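# The Cloth on the Rounded Surface

Ditte Steinarsdóttir keeps her crochet hooks in a jam jar and her finished work on the furniture. She doesn't put the good pieces away. A cloth in a drawer gets fold lines, she says, and after ten years the thread gives out along them.

The pattern she is best known for in Skestimcombe is a plain one. It is a small round flower with an open center, worked over and over and joined by a fine mesh. Any beginner can make one flower in an evening. The work is in making them all the same size, and Ditte has strong views on that. She throws out anything that comes up more than 2 millimeters too wide. One fat flower pushes its neighbors out of line, and by the time you have gone three rows past it the whole edge has started to wave.

Her largest cloth took 626 flowers. She knows the number because she wrote it on the back of an envelope, which she still has. White came first. She had meant to stop there, but the shop ran out of the thread in September and she finished with yellow and gold, outlining the flowers so that they would look planned. Then she took out a good part of the white and spread the gold through it. That cost her most of a winter.

## Joining as you go

There are two ways to put a cloth like this together. You can make all the flowers first and join them at the end, or you can hook each one to its neighbors on the last round. Ditte does the second. Hartmut Hellwig, who learned from the same booklet and lives two streets over, does the first and keeps his flowers in shoeboxes, 200 to a box. He likes to lay them out on the floor and move the colors before he commits. Ditte's answer is that she has no floor to spare and a dog.

Both of them use cotton. It's heavier than the synthetic thread and it hangs better - on a rounded surface you want the weight, or the lace rides up and bunches. A light cloth has to be tugged straight every time somebody walks past.

## Washing

She washes by hand in the tub, in cool water with a little plain soap, and never wrings. The wet cloth goes into a bath towel, gets rolled up, and is pressed with the knees. Then it is pinned out flat on a sheet. Her last big one needed 76 pins around the edge, rustproof ones. Starch is a matter of taste. She used to add it and has given it up for table pieces.

Sun is the other thing. Gold thread fades faster than people expect, so a cloth near a window should be turned every few weeks. Hers gets turned when she remembers.

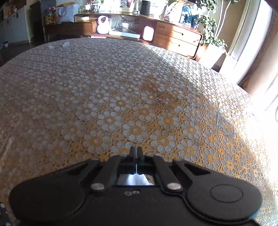

Shaimaa Younis wrote to us that she joins on the last round too, but leaves the outside row until after the first wash, when the cotton has done its shrinking and the edge can be made to fit.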